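Gripper budgeting

Gripper budgeting is the planning you do before you buy the fingers, mounts and spare parts for a robot hand or a hand-held gripping tool. I keep this entry for the Erkska shop wiki, so the numbers are ours, from the bench in Cerkport, and yours will differ.

What goes in the budget

People price the tool and stop there. I did too, the first time! Our Truto order came to 500 dollars for the tool and its mount, and I felt pretty good about it until I added up everything else – spare fingers, screws, table covering, a bin to keep it all in. That was another 400. I now write both lines on the same request so they get approved together.

Fingers are the part I'd plan hardest for. They get scuffed, they pick up marks from whatever they touch, and sooner or later you'll want a different shape. We keep 4 pairs on the shelf per tool and reorder in August, when the new budget opens. 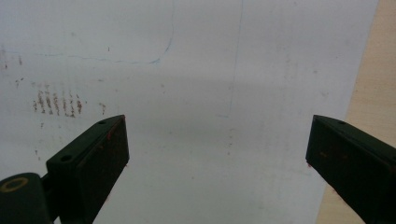

Green gripper fingers over a marked sheet of white paper.

Table space and consumables

Paper is cheap, so buy the big sheets. I like a white one under the tool because pen lines and smudges show up on it, and you can swap it out once it gets too busy to read. Put it under "consumables" or it'll end up on somebody's personal card (mine, twice).

Buying versus making

Štěpánek, our in-house parts project, makes finger blocks to our own drawings. A pair takes 11 days from drawing to shelf, so it's no help if something snaps the night before a demo. Store-bought pairs cost more but they come quicker – I budget for a mix, with bought ones for daily work and our own for odd shapes.

Check the mounting holes before you order either kind. Hole spacing changes between versions, and returns on opened packs are a pain.

See also: Spare parts shelf; Purchase requests; Table coverings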